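Traltus tests two grippers in simulation

Traltus has compared two grippers on a simulated lab bench ahead of buying one for its Kedia line. Each did 75 pick attempts at a small white rack, with the same arm and controller settings.
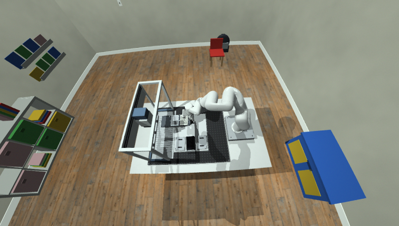

Results

The narrow gripper missed 16 picks and the wide one 46. Glória Azevedo, who ran the trial, wants the narrow model tested on a real arm in December.

Shares 16 | Comments 0
Contact | © Brirkiro News | Back to top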